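Search the collection
Enter keyword or accession no.
Go

February 6, 2020

Relative humidity in the east store was 51 per cent at opening and steady until mid-afternoon. Data logger 8 is still reading high against the sling psychrometer, so I have pulled it and sent it back to Lidgate for recalibration. Its replacement goes on the same bracket.

Continued the reconciliation of the Kamath bequest against the 1932 register. The register lists 27 ceramic pieces. Usha Rodrigues and I have matched 19 to objects on the shelf by measurement and foot-ring profile. The rest either carry no number or carry one in the violet ink that was also used for loans, and the loans book for those years has no entries under Kamath. I have left them as "number unresolved" in the catalogue. Divya Kaimal would prefer provisional numbers. My objection is that provisional numbers get painted on.

Two dimensions in the register were evidently taken over the handle and not the body. Noted in the comments field, original figures retained. 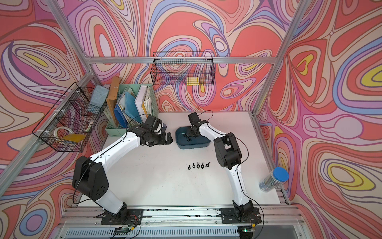
Registration and Collections Care

Harish Nair rang about the Dollbridge loan. Their courier wants the crates acclimatised for up to 16 hours before opening, and our agreement has a fixed period with no range given. I have asked for the wording to be settled in writing before the objects leave their building. He also needs the facilities report again, in the newer template. The lux figures in ours predate the change of lamps in Gallery 2 and will have to be retaken.

Gendine sent a sample of the grey polyethylene foam. Density is as specified, colour slightly darker than the last batch. Santeri Tuominen has a strip of it in the oven for the Oddy test with silver, copper and lead coupons. No foam is to be cut for drawer linings until that is read.

Yamuna Nadar has moved the textile rehousing to June – the rolled lengths need the long table, and conservation has it booked until then. Tubes are already on hand. Unbleached calico is not.

To do: lux readings, calico order, second look at the violet ink under UV.

Recent entries
Pest trap results, north corridor
Relabelling the plan chests
Notes on the 1932 register
Barrier film: heat sealer settings
Loans book, missing pages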